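Keeping a paper ledger for the house

January 1, 2023

I started a new ledger this morning, the third since we moved to Lindlow. The old one ran out in the middle of December and I had been writing on the inside of the back cover, so it was time.

The ledger is a plain ruled book with two columns. On the left I write what came in, on the right what went out, and at the bottom of each page I carry the balance forward. I do it by hand in pencil. My bank has an app that sorts spending into colored circles, and I looked at it for most of a year without remembering a single figure from it. When I write down a grocery bill I remember it for at least a week.

Last year's total for the house, leaving out the mortgage, had one line that surprised me. Heating oil came to $1,946. I had guessed a good deal lower. The tank was filled three times, and I had been thinking of each delivery as a separate bad day. Added up, it is more than we spent on the car, including the tires.

So the first job for the new year is the attic hatch, which has never closed properly. After that, the draft under the back door. I have a roll of foam strip from Núñez that I bought in the fall and never opened.

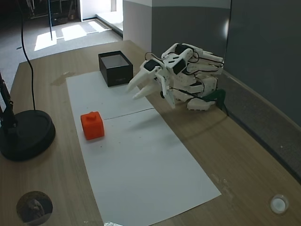 Girish Gautam wrote to me after my last post on this and said that I was wasting my time carrying balances forward on every page, that he had kept household books for 10 years and only totaled them at the end of each month. A wrong sum on page 2, he pointed out, gets copied onto every page after it, and you can spend a whole evening hunting for it.

He is right about the hunting. I lost most of an evening last February to a 7 that I had read as a 1. But I like seeing the balance at the bottom of the page, and if I only added up once a month I would put it off. I may try his way for the groceries, which have the most entries and the smallest amounts, and keep mine for everything else.

A few changes for this book. Gifts get their own page at the back, so the holidays don't swamp the regular spending. Cash goes in on the day I take it out, and I no longer try to trace where it went afterward. Anything paid once a year is written on the first page with the month it falls due. The water bill and the Pravanby membership both caught me out last year, and they come at the same time every year.

I have also stopped keeping receipts for food. They fade, and I had a shoebox of blank slips.

The first entry is bread, milk and a box of pencils. I'll post the oil figure again when the winter is over.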